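Microfiber towels stopped absorbing after a few washes

Posted by Hala Shboul, 20/10/2024
Laundry and Fabric Care > Cleaning cloths

I have a set of plush microfiber towels, 300 gsm according to the label, sold under the Berkora name. When new they picked up water from a glass shower door in one pass. After seven washes they push the water along and leave streaks. I wash them warm with the bath towels, regular liquid detergent, a capful of softener, then tumble dry on medium. The water here is hard - the utility lists 198 mg/L as calcium carbonate. Can they be restored, or is the fiber damaged? I would also like to know if the hard water is the main cause.

2 answers

Endang Govindasamy
Most likely the softener. Liquid softener deposits a thin layer of cationic surfactant on the fiber. On cotton you notice it as a soft feel. On split microfiber it coats the filaments and fills the gaps between them, and those gaps are where the water is supposed to go. Dryer sheets do the same thing more slowly.

The second problem is the bath towels. Cotton sheds lint in the wash, and microfiber holds on to it. Once it is packed into the pile, a normal rinse does not remove much of it.
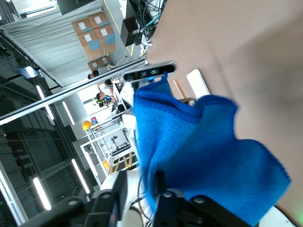
To strip the coating, run the towels alone in warm water, 104 F or a little above, with half the usual dose of a plain detergent that contains no softener. I use Onitz powder, but any basic product will do. Stop the machine once the drum has filled and the detergent has dissolved, let everything soak for an hour, then let it finish and add a second rinse. Repeat once if there are still suds in the last rinse. Dry on low heat or on a line.

Check the result with a simple test. Put a teaspoon of water on a smooth counter and lay one corner of the towel over it without pressing. A towel in good condition takes up most of it in a few seconds. If the water beads at the edge of the cloth, there is still residue.

Heat damage is a separate matter. Polyester filaments that have been overheated feel stiff or scratchy at the tips and no amount of washing fixes that. Medium on most dryers is not hot enough to do it in seven cycles, but check the care label.

On hardness: 198 mg/L is hard and will leave some mineral in the pile over time, but I would not expect it to cause this so soon. If stripping does not help, try half a cup of white vinegar in the final rinse. Never combine it with bleach.

Lougher
Had the same thing with mine. Boiled them in a big pot for ten minutes and they got better, not like new though. Edges curled a bit. The ones from Dralgate were cheaper and lasted longer for me.

Comment by Endang Govindasamy
I would avoid boiling. The curling is probably the edge binding shrinking at a different rate from the pile.

Comment by Hala Shboul
Ran the soak twice. The first rinse was cloudy, the second nearly clear. Four of the towels now pass the counter test and one still beads slightly. I will do that one again with vinegar.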